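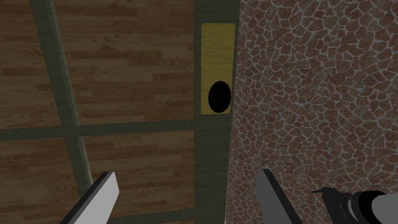
Doors are where robot software goes to be embarrassed, and the people at Gunddale have decided to be embarrassed indoors, on a server, before they let anything near a hinge. Their planner, Bokitz, does most of its learning in simulation. The doors it meets there are an odd lot. One has wood panels between dark green strips, a mustard-yellow plate with a black oval in it where you would expect a keyhole, and a wall of rust-coloured crazy paving alongside. The two grey fingers come up from below, wide apart, and the software has to decide what on that door is worth reaching for.

I asked Bram De Smet, who looks after the perception side, how it tells a hole from a black mark. The oval has no depth to it that I could make out. He said the network gives each patch of surface a score for how likely it is to be part of a handle, a lock or nothing much, and that a dark shape on a plate scores well. So it has learned that dark shapes on plates matter. Fine. A house in which that rule holds is easy to imagine, and so is one with a black sticker next to the light switch.

The case for all this clashing stonework is an old one by the standards of the trade. Change the textures often enough and the model should stop caring about them, and a real door, when it comes, will look like one more variation. Gunddale has 1273 doors in its library, built from a much smaller stock of shapes with the surfaces swapped. Milan Van Leeuwen, who wrote most of the planner, is proud of the number. I was less taken with it after an hour of scrolling. Plenty of them differ only in their wallpaper, and a door that sticks in damp weather looks the same as one that doesn't.

That is my trouble with the results as well. In the May trials Bokitz was given 30 doors it had not met before, all of them simulated, and failed on nine. Van Leeuwen calls this a good month. When I asked what the nine had in common he pulled up the logs, and we sat through eight of them. In most the fingers went to a sensible place and closed. Then the planner asked for a pull along an arc that the hinge would not allow, the force climbed, and the controller gave up. The perception had been right, or right enough. The plan was built on a guess about where the hinge was, and nothing in the software went back to question the guess once the door refused to move.

Riet De Smet, who is Bram's sister and works two desks away on control, would like that fixed before anybody adds another texture. Her version lets the arm go slack across the direction of pull, feels which way the door wants to travel and redraws the arc as it goes. It is slower. On the demo I watched it was painfully slow, a small tug, a pause, another tug, and I liked it more than anything else I saw all day. It behaved as if it might be wrong.

Agnes Purves, who spent years commissioning warehouse systems and now advises Akpalu, one of the firms considering a licence, was shorter about it. "Show me the latch," she said. Few of the library doors have one that does anything. They swing when pulled, with friction set by a slider. A real latch has to be turned and held while the door starts to move, and that takes two motions that overlap, where Bokitz plans one and then the other.

Gunddale says latches are coming. It also says a trial on physical doors is coming, and has been saying so since before I first rang. Van Leeuwen showed me the schedule, and the trial is there, after a new rendering package and a better viewer for the logs. The viewer is good, I should add - you can drag a failed attempt backwards and see the handle score change patch by patch, and I would happily see other groups copy it.

But it is a viewer. I asked him what he would do if the first real door came out worse than the simulated ones, and he said they would add more doors.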